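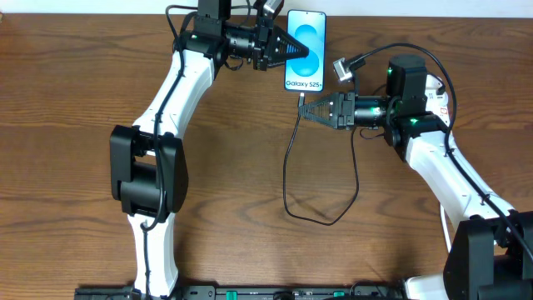

Phone and charging cable on the bench table, S25+ on the display.

Wednesday, October 8, 2025

Charging cables again. Second week on the Fasance lot and I'm still not convinced we are measuring what Ludger thinks we are measuring.

The claim on the packet is that the plug "finds the port first time, every time". I don't believe any plug does that. I have been plugging in phones for years, half of those times in the dark, and I'd say first time is a good day. So the question for this fortnight is a small one: does the moulded collar on the Fasance plug make any difference to getting it into the port, compared with the plain Tristance one we already had in the drawer? The charging side is somebody else's job and I've left it alone.

Setup as agreed on Monday. One phone, the wooden table, wall behind. Display left on. Eckhard wanted a rubber mat on the table and I said no. People charge phones on tables and bedside cabinets, on bare wood or something pretending to be wood, and a phone slides about on bare wood. If we put a mat down we'll get a lovely result that holds for anyone who owns a mat. He has written his objection on the sheet, which is fair enough, and it should stay there.

The count since we started the log in May stands at 1563 insertions, all cables together. Knut keeps quoting this number as if it settled something. It doesn't. A good part of those were on the old phone with the worn port, and before July we weren't noting whether the plug went in on the first push or the third. I'd throw out everything before the new sheet. Knut would not. Left open.

What I can say for today:

Phone upright, plug brought up to the bottom edge: the collar helps a bit, I think. You can feel it sit against the case before the metal goes in. With the Tristance there's no such warning and you are scraping the edge of the port until it drops in. I tried both by hand before we started, eyes shut, and could tell which was which every time, so any blind trial with people is going to be blind in name only. Lejla pointed this out in the summer and was ignored.

Phone flat on the table: the collar is a nuisance. It's thicker than the phone's edge wants it to be, so the underside of the collar meets the wood first and the plug comes in pointing slightly upwards. You then have to lift the phone or press down on the cable. I'd like to see that on the packet. 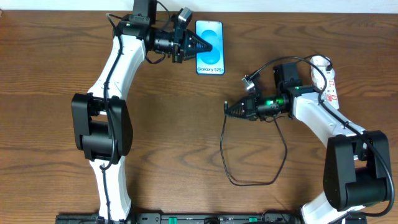
Phone flat on the table, screen up.

Flat is the position I care about. It's how a phone gets left, and it's the one where everything goes wrong: it turns when you push at it, it creeps towards the wall, and the stiffer the cable the worse it is. The Fasance cable is stiff. It has been lying coiled in its packet and keeps the shape of the coil, so the last stretch before the plug always wants to roll over. I hung one from the shelf overnight with a clamp on the end and it was a little better this morning. Ludger says customers don't hang their cables up overnight. Agreed, and that's why the hung one has been put to one side with red tape on it. Please don't put it back with the others.

Trouble with the sheet. The column says "first try, yes / no" and we have three opinions on what a try is. Mine: once the metal touches the port and you pull back, that was a try. Ludger counts only a full push. Eckhard has been counting a try as anything up to the point where you swear. I redid the last block with my definition and the Fasance came out looking a good deal more ordinary. I haven't copied those numbers across yet. I want someone else to redo the same block without seeing mine, preferably Lejla, who has no stake in it.

Also the matter of which way up. The plug goes in either way round, so in theory there's no wrong way. In practice the collar has a flat side with the Fasance name on it and everybody turns the name to face them before plugging in. I caught myself doing it. That costs a moment, and it's a moment we aren't timing. Either we time from picking up the cable or we stop saying "quicker" in the notes. I have crossed out "quicker" in two places.

Cable lengths, for the record: the 40 cm ones are useless for this table. The socket strip is too far off, the cable pulls straight and drags the phone round by its corner. I've gone over to the longer ones for everything flat. There are 24 of the Fasance in the box, mixed lengths, and the labels were put on the bags and not on the cables, so as soon as two are out on the table you're guessing. Bits of paper tape from now on, written before the bag is opened.

Port check at lunch with the magnifier and the desk lamp. Some fluff, no surprise, it has been in Elfriede's bag. Cleaned with the wooden pick. Did a few pushes before and a few after, and I couldn't feel a difference, though I was half hoping to. I'm writing that down so that when somebody blames the fluff later there is something to point at.

The screen: I'd sooner have it off, it throws a glare on the wood and my eyes go to it. Elfriede says leave it on, then at least we all see which way up the phone is. I gave in. It does help with the sheet, I'll grant her that, when you come to write "top" and "bottom".

Table surface. There's a pale scuff starting where the phone gets pushed about, along the grain. I asked Elfriede what the finish is and she thinks a Welwood oil, but the tin has gone. Wiped it down with a dry cloth only. If the surface is getting smoother in that one patch then flat trials this week aren't the same as flat trials next week, and nobody had that on the list, me included. Moved the start position a hand's width to the right and marked it in pencil.

Sembiring have written again asking for "a preliminary figure". I'd rather send them nothing than send them a percentage made from three definitions of a try. Eckhard wants to send something by the end of the week. My suggestion is one plain sentence: collar may help with the phone upright, gets in the way with the phone flat, sheet being redone.

To do
Lejla to redo the last block, my sheet face down.
Agree what a try is, in writing, before anything else gets plugged in.
Borrow a second phone with a case on. I suspect the collar won't clear the edge of a thick case at all.
New pick, the old one has split.
Ask Knut where the July sheets are.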